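Subject: Re: [urnside-tenants] Laundry room hours and the new dryers
From: Guangming Li
Date: February 1, 2023

Thanks for putting the notes together. My replies are below.

> The Prakberg dryers take 14 minutes longer than the old
> ones on a full load. Is anyone else seeing this?

Yes, same for us on the second floor. Cleaning the lint screen before each load helped a little. Towels are the worst.

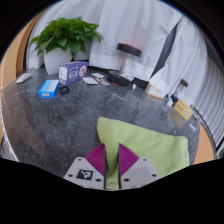 I also think people are overfilling them. The label inside the door says 10 pounds, and a set of bath towels gets you there fast.

> Can we keep the room open past nine on weeknights?

I'm in favor. The people in the units right above should get the final say, as they hear the spin cycle through the floor. 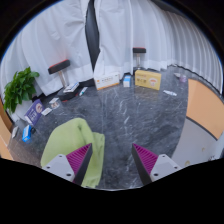
On softener, I stopped using it in September and the towels soak up water better now. Half a cup of white vinegar in the rinse does the job. Please don't mix it with bleach.
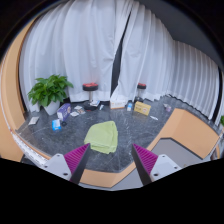
Light green cloth, folded, on the floor.

> The repair quote came in at 2000, plus 105 for the visit.

That seems high for a belt and a drum seal. Before we agree to it, could someone call the shop on Mulalwood and ask what they charge? 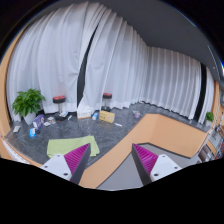
One more thing: the sign-up sheet is full through Sunday. If you can't use your slot, cross your name out so the next person can take it.

Guangming
Unit 14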